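TALK NOTES - leftovers, lids and the freezer: how we stopped tossing food
Cosgrove library, downstairs room, Mar 27, 2018
40 min incl. questions. WATER. Slow down on the numbers.

Opening
Hello, thanks for coming out in the rain (if raining). Show of hands - who threw out food this week? Put my own hand up first. Half a bag of spinach and a tub of rice I couldn't date.

Who I am - ran the kitchen at the Jelberg community hall, now do the household classes. Not a dietitian. Say that early, got caught last time.

The notebook
Two of us at home. Wrote down everything that went in the trash, one year, with what it cost. Total: 2438 dollars. Let that sit. Don't rush to the next bit.
Includes some daft stuff, the turkey when the freezer died in August. Take the turkey out and it's still bad.
Biggest lines: bread, salad greens, cooked leftovers. Meat lower than I guessed.
Somebody will ask about peelings. No, didn't count peelings, coffee grounds, bones.

Why leftovers die
Can't see them. Can't remember when. Don't fancy them.
Tell the chili story - keep it SHORT. Made a huge pot, felt clever, ate it two nights, hid the rest behind the milk. Found it by smell.
Point is cooking too much was fine, having no plan for night three was the trouble.

What we changed
- One shelf for leftovers. Eye level. Nothing else lives there, not even the good cheese
- Masking tape and a marker on a string by the fridge. Date it was cooked, not the date you mean to eat it
- One night a week is shelf night. No new cooking. Eggs on top of most things
- Shop after shelf night, not before

Cooling and timing
Say this clearly, people write it down. Into the fridge within 2 hours of cooking. Big pots - split into shallow tubs so they cool faster. Don't leave the pot on the stove overnight "to cool", my mother did, yes, we lived, still don't.
Fridge leftovers three to four days. After that freeze or toss. Freeze on day one or two if you already know you wont eat it. Day four is too late to be noble about it.
Reheat all the way through, stir halfway, steaming.

Containers
Used to own a drawer of forty tubs and no matching lids. Everybody laughs here, wait for it.
Emptied the whole drawer on the table. Anything without a partner went. Kept 8, all one shape so the lids swap. Round ones waste shelf space, I know, but easier to scrape out and mine stack. Square fine too. Pick one and stick with it is the message.
Color helps if there's kids - one color for "eat this", anything else ask first.
Check lids for cracks at the rim. Leave a gap at the top for soup, it swells in the freezer. Learned that with the Rinano bean soup (recipe on handout, other side).
Glass v plastic - someone WILL ask. Use what you have. Let food cool a bit before the lid goes on plastic.

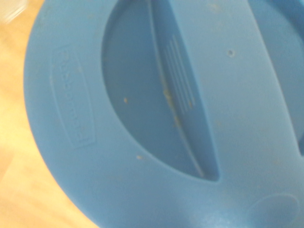
Slide 6. Blue lid, up close.

(leave up while handouts go round)

Freezer
Flat bags, stood up like files. Label BEFORE filling, tape won't stick to a wet bag.
List on the door. Cross off as you take out. We fell off the list twice, restarted, fine.
Bread - slice first, then freeze. Toast from frozen. Biggest single saving for us, say it again at the end.
Greens - wilt in a pan, freeze in muffin cups. No good for salad after, obviously.
Don't freeze: lettuce, boiled eggs, anything with mayo.

Try at home
Notebook, two weeks, just bread and leftovers. Rough prices ok. Bring it to the Disness session if you're coming to that, we'll go through them in pairs.

If short on time skip the chili and the greens. DO NOT skip cooling.

Questions
Smell test? Not reliable for cooked food, go by the date.
Rice? Cool it quick, next day or freeze it.
Composting? Good, but seperate talk, Disness people have the sign up sheet.

Pick up markers and spare tape from the tables. Key back to the front desk by 9.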